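Vulthorpe Units: Questions from Licensees

What does the licence fee cover?

The monthly fee covers occupation of the unit, water, buildings insurance, cleaning of shared corridors and refuse collection up to the agreed volume. Electricity is metered separately. Business rates are the licensee's own liability and are billed by the council.

How is electricity charged?

Each unit has a sub-meter in the ground floor switch room. Readings are taken on the last working day of the month and charged at the landlord's purchase rate with no mark-up. The standing charge is divided by floor area. Licensees may submit their own reading by email to Kumudini Bandara before 4 pm on the same day; a photograph of the meter display must be attached. Where two readings differ, the lower one is used and the balance carried forward.

What electrical load may I connect?

Standard units are supplied at 40 A single phase. Kilns, compressors and any item with a starting current above the breaker rating need written approval. Three-phase supply is available in the rear range only.

May I fix shelving or equipment to the walls?

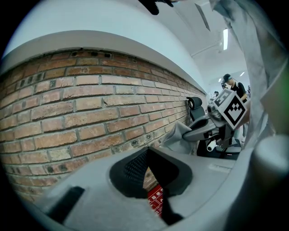
Fixings into party walls need consent, which is given by email and normally takes a week. State the load, the type of fixing and its height above the floor. Internal brick faces are old and uneven in strength. Several bricks in the wall shown are chipped or pitted, and there is a row of small dark holes in the top course just under the white painted section, so a new anchor should be set out only after the brick around it has been checked. Resin anchors are preferred to expansion bolts. Drill into the brick, not the joint, unless the consent says otherwise. The maximum load per fixing point is 40 kg.

Do I have to make good when I leave?

Yes. Remove all fixings, fill the holes with lime mortar of a matching colour and leave the unit swept. Cement mortar and decorator's filler are not accepted on exposed brick. If the work is not done, Garkness will carry it out and deduct the cost from the deposit.

How much is the deposit?

Two months' fee. For a standard unit this is currently 2,455, and for a double unit it is set out in the offer letter. It is held in a separate account and returned within 28 days of the final inspection, less any agreed deductions.

Who is responsible for fire safety?

The landlord maintains the alarm, emergency lighting and extinguishers in the common parts. The licensee is responsible for the fire risk assessment of the unit itself and must send a copy to Benedita Gouveia each November. Instruction signs and extinguishers must be kept clear of stock at all times. Flammable liquids are limited to the quantity stated in schedule 3.

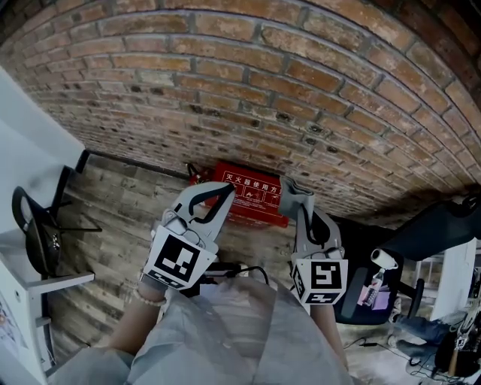 Can I sub-let or share the unit?

Sharing is permitted with one other business, provided it is named on the licence. Sub-letting is not permitted. The named licensee remains liable for the full fee. An administration charge of 380 applies to each change of name.

When is heating available?

Background heating runs from 6.30 am to 7 pm between October and April. The set point is 16 degrees. Portable electric heaters with a thermostat are allowed; gas and paraffin heaters are not.
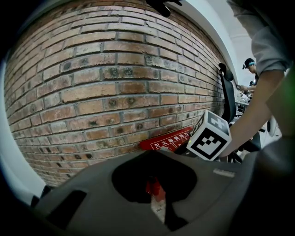

Outside those hours the system drops to frost protection only. A licensee who needs longer hours may ask for a timed extension, charged by the hour through the sub-meter account. Requests made after midday take effect the following day. Faults should be reported to Herath, the heating contractor, using the number on the plant room door, with the unit number and the reading on the wall thermostat.

How do I give notice?

In writing, one full calendar month, addressed to Rizwan Patwary at the site office. Notice by text message is not valid. Keys and fobs are handed back at the final inspection, and missing fobs are charged at replacement cost.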